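About Limard

Hi, and welcome! I started Limard in August, at my kitchen table on Cirnberg Street, with one broken lamp and a lot of nerve. My grandmother's floor lamp had quit and the shop in town wanted more to look at it than she'd paid for the thing, so I fixed it myself (badly the first time, much better the second). Then my neighbors started bringing me theirs.

These days we're a proper repair school in Bollbridge, in the old Bianchini shoe store, and I still can't believe I get to do this for a living. We teach evening classes in lamps, radios, toasters, fans, pretty much anything with a plug that fits through the front door. Classes are capped at 12 people so you get plenty of bench time. I've had retired teachers, a wedding DJ and one very determined beekeeper come through, and they all left with something that worked!

The beginner course is still my favorite to teach. It runs six weeks, we supply the tools, and you bring one thing from home that you're fond of. Please don't bring microwaves, I don't open those in class. Parking is free behind the building after six, and the coffee is strong.

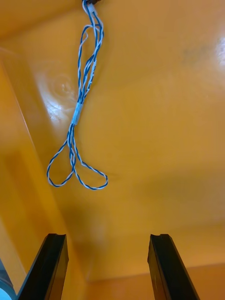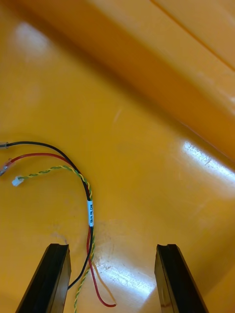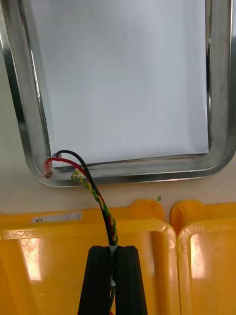 Do I need any experience to join the beginner course?

None at all. Most people who sign up have never opened up an appliance before, and we start with how to hold a screwdriver.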